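Why Do Forks Stand in a Box?

Spoons and forks are bad at sharing a drawer. They slide, they clank, and the one you want is at the bottom. A cutlery holder lets them stand up straight, which is more than most of us manage at breakfast.

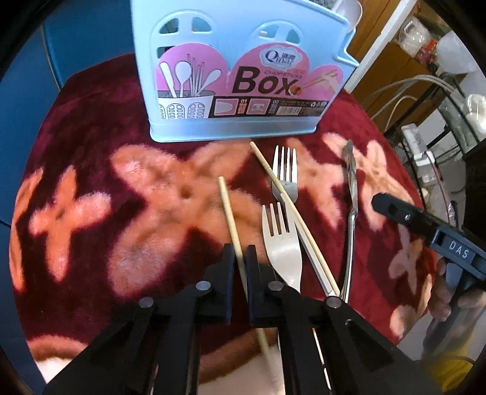
Look for the gaps in the walls. They let air in, so a damp spoon can dry. Some holders make their gaps look like little windows -- spoons don't care, but people do.

Chopsticks can move in too. Keep them in pairs. One chopstick is just a stick.

Related
Why Is Soap Slippery?
Who Needs 100 Buttons?

Contact Hemmin Kids | © Hemmin | Back to top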